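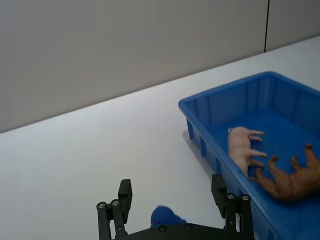

## Thread: Is Lenihan oil worth it on a white tabletop, or is it a scam?

**prutier_pete** · 6/29/24

I bought a used table with a white painted top and the guy at the store sold me on Lenihan finishing oil. Two coats, wipe, done, "seals it for life." It cost me $30 for a can the size of a soup tin. Before I open it I'd like to hear from somebody who doesn't work on commission. Does oil do anything at all on top of paint?

**dovetail_grump**

No. Oil has to soak in, and paint is there to stop things soaking in. You'll get a sticky film and every crumb in the house will move there. Return it.

**Skarkedine**

I'd go easier than that. I put Lenihan on a painted bench in March and it's fine. Bit of a sheen, water beads up on it.

**dovetail_grump**

Water beads up on plain paint too. Did you leave part of the bench without oil so you could compare?

**Skarkedine**

No, I oiled the bench. I wanted the bench oiled.

**dovetail_grump**

Then you don't know what the oil did.

**rafail_k**

I refinished furniture for 14 years and I'm with grump on this, though he could be nicer about it. Over sound paint, use a clear water-based topcoat. Oil-based stuff goes yellow on white. It may take a year and you'll blame the sun.

Test whatever you pick on the underside first. Leave it 2 days and press your thumb into it.

Rafail Kontogiannis

**jarnano**

Question for Rafail, don't the water-based ones go yellow too? I've read both. Every can says "non-yellowing" and I stopped believing cans a long time ago.

**rafail_k**

Some do, a little. Usually it's something coming up from underneath, old stain or knots in the wood. If the white paint went on over bare pine with no primer, no topcoat will save it.

**prutier_pete**

No idea what's under the paint. The store says "hardwood," but the store also says "for life," so.

**jarnano**

Flip it over and scratch somewhere hidden. If your fingernail dents the wood easily, I wouldn't call it hardwood, whatever the tag says.

**Skarkedine**

For the record my bench still looks good. I get 16 people at a cookout and they sit on it in wet swimsuits.

**dovetail_grump**

Post it again next March.

**prutier_pete**

OK, can's going back if they'll take it. Their return policy is printed on the receipt in gray on gray. Will try a topcoat on the underside and do the thumb thing.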